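4.2 Reading hidden values from save files

The third part of our study concerns the save files of Plomex, a life simulation game in which the player takes care of a small household of creatures. Many players of this game want to know how the hidden traits of a creature are passed to its children. The game does not show these traits on the screen. Until now, the player community has worked with tables that were made by hand, and different tables often disagree with each other.

We took a different way. Version 3 of the game writes its state to the disk each time the player leaves a house. The file is compressed, but the compression is a common one and can be undone with standard tools. After this step, the file is a long list of records, and each record has a short type code, a length, and a body. Sang Ninh wrote the first reader for these records, which was later extended and given the name Cereck. All results in this section were obtained with the build of November 27, 2019.

The body of a creature record has two blocks. The first block holds what the player can already see, such as the name, the age and the current mood. The second block holds the traits. We found its borders by a simple method: we saved the game, changed one thing, saved again, and compared the two files. This worked well for traits that can be changed by an item in the shop. For the traits that cannot be changed by the player, we had to wait for a birth and compare the child with both parents. This is slow work, and it is the main reason why our sample is not larger.

In total we collected 792 births. For every birth we stored the save file before the event and the save file after it. When the game crashed between the two, the birth was removed from the sample. We did not remove births for any other reason, even when the values looked strange to us -- in the first month we were tempted to do this, and it would have hidden the effect described below.

Most traits follow the rule that the community already expected. The child receives the value of one parent, chosen with equal chance, and then a small random change is added. The size of this change is stored in a separate settings file, and a player with some patience can edit it. The trait which the community calls "calm" is different. Its value depends also on the house in which the mother was during the last save. In the houses of the Sivura region, the value is moved down by 2 points before the random change is added. In all other regions it is left as it is. We believe that this was planned by the designers, as the region code is read in the same routine and used for nothing else there.

This result explains a part of the disagreement between the older tables. The table known as Giáp, which is the most used one, was made almost only from saves in the Sivura region. Its values for calm are therefore too low for players who live elsewhere. The other traits in that table agree with our values, and we see no need to replace them.

Some care is needed when these results are used. A mod which adds new regions may use a region code that the routine does not know. In such a case the game reads the value of the next record, and the calm of the child can become very large. We saw this in August with two different mods. The authors of both mods have been informed, and one of them has already published a corrected file. Players who want to use Cereck with modded saves should first make a copy of the save folder, and they should start the reader with the strict option, so that it stops at the first unknown code.

We also did not test saves that were moved from one computer to another. The record format seems to be the same, but the order of the records can change, and our reader expects the order of the original.

Figure 3 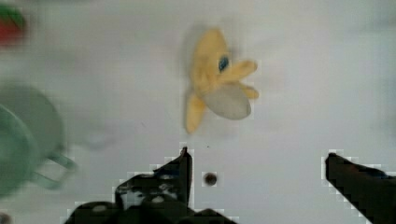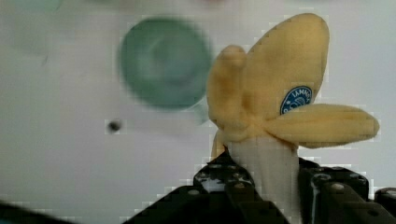
Yellow plush banana toy with its peel flaps spread, in both views.

Does the father's house have an influence on the calm of the child?

We found no sign of it. Only the region of the mother at the last save is read by the routine, and the births in which the father was in another region gave the same values as the rest.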